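When the Gripper Lets Go: Tips for Running a Robot Arm Around Dishes and Produce

Last spring I wrote up how I got my arm to sort vegetables, and a bunch of you asked about the things that went wrong. So this page is the embarrassing one! Grab a coffee.

The short version: my gripper dropped a bowl. Then it dropped another one, and the second time it squeezed first, hard, and a chip of glaze shot past my ear. I was not wearing my safety glasses. I am wearing them now, typing this (okay, they're on my head, but still).

Check the finger screws before you check anything else

I spent a whole weekend blaming the software. I reloaded everything, I turned the grip force down to 30 percent, I turned it back up to 90, and the fingers still shut a little crooked. Then Severino Soler, my neighbor down the hall, leaned over and wiggled one finger with his pinky. It wiggled right back. A screw at the hinge had backed out far enough that the link was rocking every time it closed.

So now I put a screwdriver on every screw I can reach before the first run of the day. Snug, then stop. Plastic links crack if you lean on them, and I have a Liler spare in the drawer that proves it. A dab of the removable kind of threadlocker is great on metal threads, but keep it off plastic unless the label says it's safe there, because some kinds make plastic brittle.

Cut the power, all the way

Pausing the program doesn't count. I had my thumb between the fingers on pause and the arm decided to go home (it only pinched, but I yelled loud enough to scare the dog). Switch it off at the strip, and hold the arm up with your other hand while you do it. Some arms sag when they lose power and some have brakes, so find out which one you've got before there's a dish under it.

Practice with things that bounce

My old rule was to use whatever was in the cupboard. My new rule is plastic bowls from the Lovwood bargain bin until the arm has gone a full session without a drop. Peppers are good practice, too, slippery and lumpy and a different shape every time. Wipe the finger pads between runs. Pepper skin can leave a waxy film on rubber, and then the next thing slides right out.

Come in from above, and slow

Most of my crunches happened in the last inch on the way down. I set a slow zone over the bowl and the arm creeps through it. It's boring to watch and I love it. If you can set a floor height, do that as well, so a loose finger can't get driven into the tabletop. 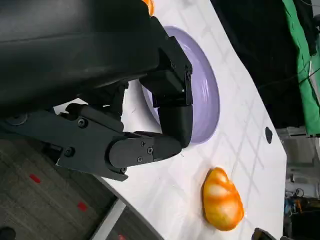

Can I just tighten the grip if things keep slipping?

Leave the force where it is and look for a loose screw or a dirty pad first. More force on a crooked finger is how I lost the second bowl.

One more thing, about the stop button. Mine used to sit behind the monitor, where I had to reach past the arm to hit it. It's now stuck to the front corner of my desk with a strip of Vonitz tape, and I press it once at the start of every session to make sure it still works.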